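Why does fruit change colour when it gets ripe?

Have you ever picked a green tomato and put it on the kitchen windowsill? After some days it becomes yellow, then orange, and then one morning at breakfast it is red. You did not paint it. So who did?

The answer is that the tomato did it by itself. To understand how, we must first ask what a fruit is for.

What is a fruit for?

A plant cannot walk. This is a problem when it wants to have children, because a young plant that grows directly under its mother gets very little light. It also has to share the water in the soil. So the seeds must travel.

Some seeds fly with the wind, like those of the dandelion. Other plants pay somebody to carry their seeds, and they pay with food. A blackbird eats a cherry or a berry, flies away, and later the seed falls out in its droppings, in a new place. Yes, it is a little disgusting, but the seed does not mind!

The seeds need time before they are ready for this journey. While they are still growing, the fruit stays hard, sour and green. Green fruit among green leaves is difficult to find. When the seeds are ready, the plant changes the colour, and it is like a shop that puts on its lights and opens the door.

Where does the colour come from?

Colours in plants come from tiny coloured substances. We call them pigments. Here are three that you should know.

Chlorophyll (say: KLOR-o-fill) is green. Leaves use it to catch sunlight and make food.

Carotenoids (say: ka-ROT-en-oyds) are yellow, orange or red. They got their name from the carrot.

Anthocyanins (say: an-tho-SY-a-nins) are red, purple or blue. You find them in blackberries and in the skin of many plums.

When a banana becomes ripe, its chlorophyll breaks down. The yellow was already there below the green, and now we can see it. A tomato loses its green too, but it also makes a lot of new red pigment. Strawberries do something similar, with anthocyanins.

Dragon fruit is a different case. It grows on a climbing cactus, and the pink-red colour comes from pigments called betalains (say: BEE-ta-lanes). The same family of pigments makes beetroot red, and it can make your fingers red for the whole afternoon.

The secret gas

Many fruits make a gas with the name ethylene. You cannot see it. It works like a message which says "Get ripe now!" The fruit becomes softer, part of its starch changes into sugar, and the colour changes as well. The gas can also go from one fruit to its neighbour.

In December, Selamawit Wolde's class in Vikville tested this with 14 green bananas. Half of them went into paper bags with a ripe apple, and the other half into paper bags alone. Boyang Fan looked inside every morning and wrote down the colours. After 6 days the bananas with an apple were much more yellow — only one of them was still a bit green at the end.

You can try it at home with two bananas, two paper bags and one apple. Write the day on each bag, and keep both bags in the same room.

Is a green fruit always unripe?

No. Some pears, grapes and apples stay green when they are ripe, and a kiwi is green inside even when it is very sweet. For such fruits you need your nose and your fingers. Press gently near the stem of a pear. If it gives way a little, it is ready to eat — and if it is hard like a stone, wait some more days. 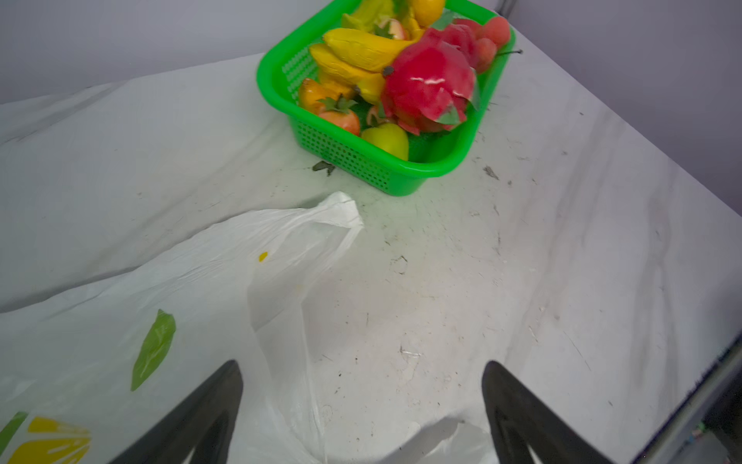 Lemons and oranges have one more surprise. In countries where the nights stay warm, oranges can be ripe and sweet while their skin is still green. They need cool nights to lose their chlorophyll.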